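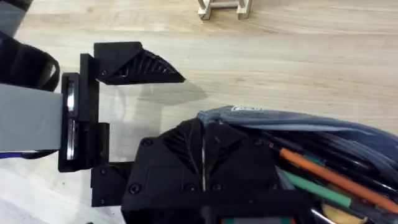
4.2 What owners mean when they say a table has yellowed

The claim that pale wooden tabletops yellow with age is repeated so often in shop leaflets and care guides that few writers trouble to support it. We started from the view that it might be true, partly true, or mostly a matter of what people expect to see, and we found less to settle the question than we had hoped.

Our main source is the Jestley postal survey, which brought in 382 usable replies. Owners were asked whether their table had changed colour since they bought it and, if so, how. Of those who answered, 70 per cent said that it had. Taken alone, that looks like strong support for the usual story. We do not think it should be taken alone. The question came straight after one that used the word "yellowing" twice, and a person who has just read a word twice is likely to reach for it. The written comments are more mixed than the tick boxes. Several owners ticked "yellower" and then described a table that had gone grey, or dull, or "sort of pinkish by the window".

A second problem is that owners rarely said where on the table the change was. A general warming of the whole surface and a patch in one place are different things and probably need different explanations. Old wood finishes can darken all over. A patch may come from heat, spilt tea, a cloth left lying, uneven sanding, or the wood itself, which often had warmer areas around knots from the day it was sawn. Figure 6 gives a case of the last difficulty: a pale surface with a broad tan-to-ochre patch, and curving, knot-like grain inside it. An owner could fairly call this yellowing. The picture cannot tell us whether the patch was there from the start, and we suspect that a good many owners could not tell us either. 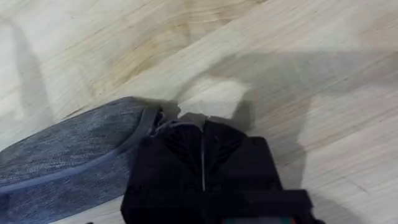

Memory is a poor guide to colour. Sampaio made this point some years ago in her work on painted doors, where people asked to pick out the original shade from a card nearly always chose one lighter than the tin. We see no reason why tables should be different. People remember the new thing as cleaner and brighter than it was, and the comparison is unfair before it begins.

To get round this we went back to 14 of the Jestley households in August and asked for any photographs that happened to show the table when it was new. Most had something. Few of the pictures were of use. Indoor bulbs turn everything orange, prints fade, and in the majority the table was under a cloth or a birthday tea. Where an early picture and a later one had been taken in daylight, in the same room, we could see a change we were willing to call real in only a minority, and we disagreed among ourselves over two of those.

The trade figures are no firmer. Goltton, who sell a white oil for pine and ash, state that treated tops keep their colour 40 per cent better than untreated ones. Better by what measure is not said, nor over what period, nor how many tops were looked at. We wrote to ask and were sent the same leaflet. The Rutero range is sold with a promise that it "will not yellow in normal use", and the small print then lists sunlight, hot dishes and household cleaners as uses that are not normal.

It would be easy at this point to say that yellowing is all in the eye. We do not go that far. Light does change wood, as anyone who has moved a fruit bowl after a summer will know. Our complaint is with the size and the sameness of the effect as usually described. 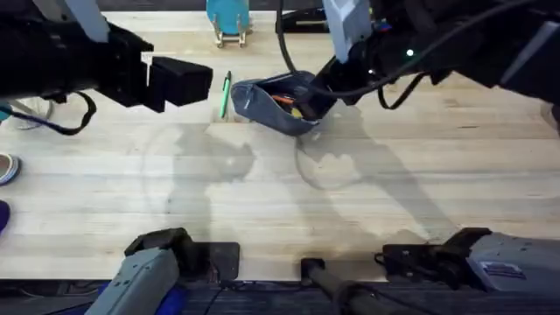

Debora Valentini, commenting on a draft of this section (letter of 5/25/19), thought we had been too hard on the owners. In her view people who wipe the same table every evening know it better than any survey can, and a badly worded question does not make their answers worthless. She also pointed out that the Dal Bello workshop notes, which we had set aside as hearsay, record complaints of yellow tops from customers who had been asked nothing at all.

The second point is a fair one and we have put the notes back in (section 4.3). They are still complaints, though, and customers who were content with the colour of their tables had no cause to write in. On the first point we remain unconvinced. Seeing a thing daily is a good way to miss a slow change in it, and may be just as good a way to imagine one.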